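Brurach Genre Nights: progress report for April
To: Seija Kinnunen, Hubmann film fund
From: Mechthild Oberholzer, programming

You asked for a plain account of where the horror season stands and whether the second half of the money should be released. My short answer is yes, with a couple of conditions I would put on us if I were in your seat.

Attendance

Total admissions so far are 474. The application talked about "a hungry and underserved audience for European horror," and I signed it, so I will take my share of the blame for that sentence. A good part of the 474 came to opening night, when the tickets were cheap and the bar was open late. The night after that we had 60 people in a room that can feel empty with twice as many. I don't think a season average would tell you much and I have left it out.

What I can say is that the late shows do better than the early ones. The 9 p.m. slot has beaten the early evening slot every time we ran both. I was against the late slot and argued it would cost us the people who need the last bus. It did cost us some of them, going by the complaints, but more people came in their place.

The films

We have shown most of the first half as planned. Bromum, the one about the salt mine, was the title everybody told us to book, and I remain unconvinced. The first half hour is very good. The creature stays down in the dark, the two sisters bicker about the inheritance, and you start to dread every trip to the elevator. Then the thing comes up into daylight and it looks like a wet rug. People laughed, and I could not tell whether they were meant to. It sold well, though, and the talk afterward ran long, so on paper it is our success.

Lumosico did worse at the box office and is the better movie by a mile. It is slow, almost nothing happens before the lighthouse burns, and we had 3 walkouts that I saw myself. The people who stayed wanted to argue about the ending in the foyer until we turned the lights off. If the fund is going to judge us on admissions alone, tell me now, and I will book more wet rugs.

One title fell through. The distributor first promised a restored copy, then a regular one, then stopped answering. We filled the gap with a program of shorts, which was uneven. The one with the haunted dentist was worth the evening, and the rest I would not show again.

Audience survey

The survey forms came back overwhelmingly positive. I would not lean on that. We handed them out at the end of the night, so anyone who left early never got one, and the question "How much did you enjoy tonight's film?" doesn't leave much room for a person who didn't. I have rewritten the form for the second half and moved it to email. Expect worse scores and please don't read that as a decline.

School screenings

These have not started. The application said they would be under way by now. Two teachers were keen until they saw the age ratings, which we should have sent them at the outset. I have put forward three milder titles, one of them a silent with live piano, and am waiting for an answer. If there is no firm date by the next report, I suggest we drop this part and return the money set aside for it.

Spending

We are under budget on guests and over on subtitles. The subtitle quote in the application was for a single language and we ended up needing two. I would like to move the guest surplus across to cover it. No director we invited has said a clear yes anyway, and I doubt that a video call projected on the big screen is what anyone buys a ticket for.

What I am asking for

Release of the second payment, permission to move the guest money to subtitles, and a decision from you on which numbers count. I would also drop the phrase "landmark season" from the fund's website until we have finished it. The program for the second half is set apart from the closing night, where I am still choosing between a ghost story I like and a zombie comedy that would fill the room.

Mechthild Oberholzer 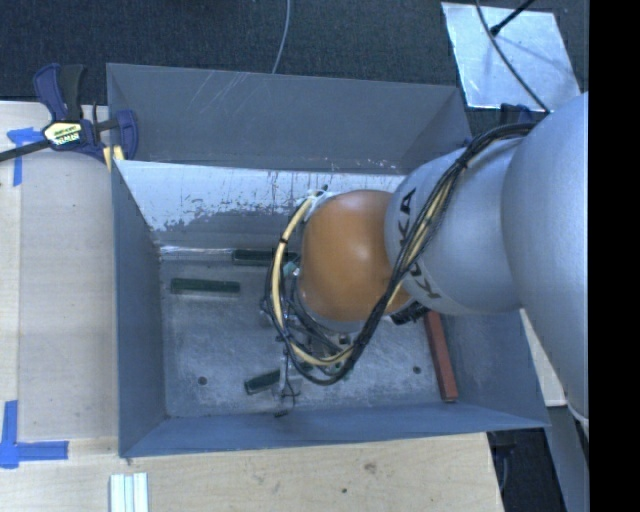

KUKA robot arm over a gray metal bin.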